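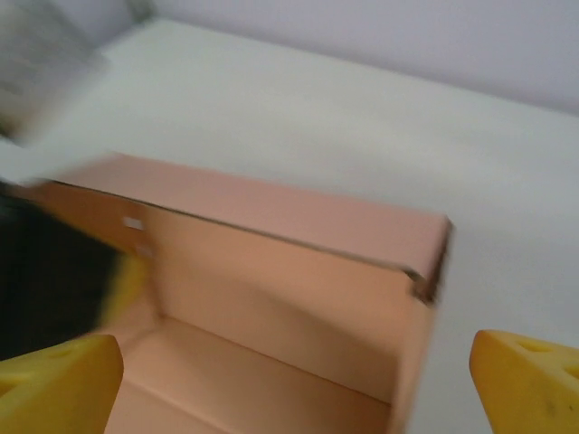 Is the Pevari space ever going to open?

Posted in August by corner_booth_regular

The old shoe store on the corner of Greco has had paper over the windows for 13 months. The paper says Pevari, "coming soon," and nothing else. Now the rental listing is back up at a higher number than before. Does anyone know if this is a restaurant, a coffee place, or just a sign? I walked by at 8 in the morning and again after work and didn't see a light on either time.

stoopwatcher

I'd bet on never. They got up at the community board meeting and asked for a beer and wine license with 33 seats, then came back wanting a full bar. The listing says 2,000 square feet. You don't put 33 seats in 2,000 square feet unless you're planning a very big kitchen or you're planning to ask for more seats later. My guess was the second one. The board told them to come back with a floor plan and as far as I know they haven't.

Also, a listing going back up doesn't always mean the deal is dead. Kovberg manages that building and they leave old listings online forever. The bakery two doors down was "available" for most of its first year in business. So I wouldn't read much into it – but I wouldn't plan dinner there either.

If you want something better than my opinion, look up the address on the city's permit site. If there's no gas or plumbing permit, nobody is cooking in there any time soon.

mr_tuna_melt

its going to be a bank. its always a bank

Greco_St_Tenant

I live upstairs. There was a Stalteck van out front in the spring and a couple of days of drilling, then nothing. I looked up the permit and it covers 1,000 square feet, so half the space. Maybe they're splitting it. The super says "fall," but he said that last year too. No smells, no deliveries, no mice so far, and I'm fine with all three.

Last updated: August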